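Plirngate Arm: Frequently Asked Questions

What is Plirngate?
A robot arm build at a shared workshop. The goal is an arm that can take old desktop computers apart. Zoltán Fülöp does the wiring and software, Melina Tsakiris does the machining.

Is it a kit?
No. We bought the arm secondhand and made the mounting parts ourselves. Total spend so far is $2043, of which $844 was the arm.

Which computers does it work on?
Desktop towers with the side panel off. Laptops are out for now. The ribbon cables tear too easily.

Why does the arm move so slowly?
We cap the speed at 36 mm per second inside a case. You can raise it in the settings file, but run the new value on an empty case first.

Can it undo screws?
Not yet. Screws are still done by hand before the arm starts. Melina has a driver attachment on the bench, working name Biker, and it should be ready for testing in November.

What happens if it pulls on a cable?
The controller stops when the grip force goes over the limit. Press the green key on the pendant to back off, then free the cable by hand. Don't restart from the middle of a job.

How do I position the gripper over a case?
Lay the case flat with the open side up. Bring the gripper in from above and turn the wrist 90 degrees if the fingers would foul the drive cage. Check for loose wires near the fan before going lower.

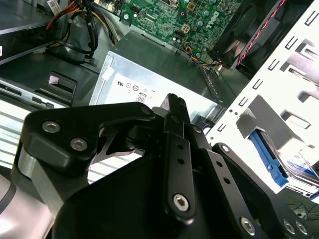

Wrist camera view over an open Dell desktop, power supply behind the gripper.

Do the bolts need checking?
Yes, before each session. Use a hex key and go over the finger links first.

Where are the files?
On the workshop server in the Harkach folder. Ask Zoltán for a login.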